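How do you compare two robot grippers?

A gripper is the part of a robot arm that holds things. Most grippers have two fingers that open and close, like a clothespin. Choosing a gripper for a job is done by testing, and a test has rules.

Rule one: change one thing at a time

Suppose gripper A is tested on a cup and gripper B is tested on a bottle. If A does better, what have you learned? Very little. The cup may simply be easier to hold. A fair test uses the same arm, the same table and the same objects for both grippers. Only the gripper changes.

At the Greritz workshop the two grippers have names. The first is called Ivar and the second is called Fusham. Each one gets 1000 tries. A try starts with the fingers open and ends when the object has been put down in the right place, or when time runs out.

Rule two: use objects with different shapes

A bottle is narrow at one end and wide at the other. A plate is flat and has a thin rim. A cup is hollow. Each shape asks the fingers to do something different, so one object is never enough for a test.
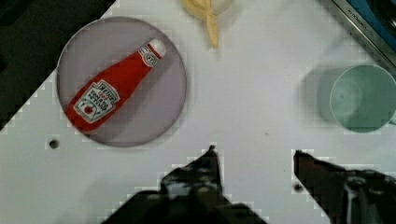
Marlow asks why the fingers can't just squeeze as hard as possible every time, so that nothing slips. Squeezing harder does help with slipping, up to a point. It can also crush a soft object or make a round one shoot out sideways. Engineers look for the smallest squeeze that still holds – then they add a little extra for safety.

Rule three: check what the camera can see

A camera fixed near the gripper moves along with it. When the gripper turns 90 degrees, the view turns too. The fingers always cover part of that view, and wide fingers cover more of it than thin ones. If the controller can't find an object, it can't aim at it.

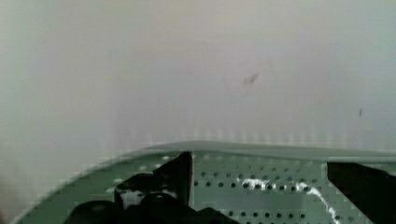 Shiny surfaces are another problem. Light bouncing off them makes bright patches, and small details under a bright patch are hard to pick out. The controller is the computer program that turns camera pictures into movements. The one used at Greritz is called Tiedemann, and it runs both grippers with the same settings.

Rule four: write everything down

Every try goes in the log, including the bad ones. A dropped object is recorded as a drop. A miss is recorded as a miss. These are different faults: a drop may mean the grip is weak, while a miss may mean the aim is off.

Words to know

Gripper: the part of a robot that holds things.
Controller: the program that tells the arm and gripper how to move.
Try: one attempt at one task, from start to finish.
Log: the written record of all the tries.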